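Reuse of Household Textiles in Shared Student Housing
Project report, Plerach Hall group

1. Purpose

The project measured how much clothing leaves a student residence in working condition and where it goes. Plerach Hall was chosen because its 429 residents move out within the same two weeks, which makes the flow of goods easy to record. Furniture and bedding were left out of scope.

2. Method

Donated items were weighed in the bag they arrived in, then sorted into wearable, repairable and rag grade. Weights were taken on a platform scale with the mass of the empty bag subtracted afterward. Woven shopping bags, cartons and suitcases were all accepted. Folded clothing was weighed without being unpacked.

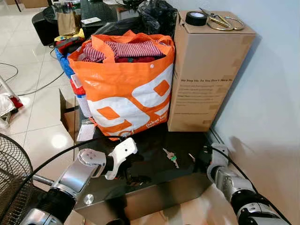 Kwok-wai Tsai objected at the interim review that weight alone favors winter coats and says little about how many people could be dressed from a given bag. The objection was accepted. From the second week a piece count was added to each record, and the first week was recounted from the stored bags. Three records could not be matched to a bag and were dropped.

3. Results

The final data set contains 1089 pieces. Knitwear and shirts made up most of the wearable grade. Repairable items mainly had missing buttons, failed zippers or open side seams. Rag grade was dominated by socks and undershirts, which most charity shops do not accept in any condition.

Intake peaked on the last Tuesday of the move-out period. The Lernholm wing gave the most per resident, although its rooms are the smallest in the building. Closet volume was tested as an explanation and showed no clear relation to pieces given.
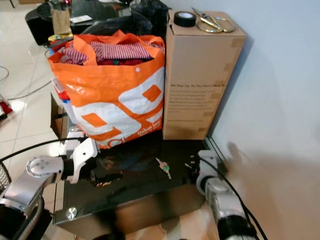

4. DISCUSSION

Grading was done by two people working separately. They disagreed on nearly 13 percent of pieces, almost always at the line between wearable and repairable. Pilling was the usual cause. Gerardo Barbieri's suggestion of a reference swatch for each grade was tried on the Moriarty wing intake and reduced the disagreement, but the sample was too small to report a figure.

The piece count treats a scarf and a coat as equal. A garment-type weighting would correct this and should be set before collection starts.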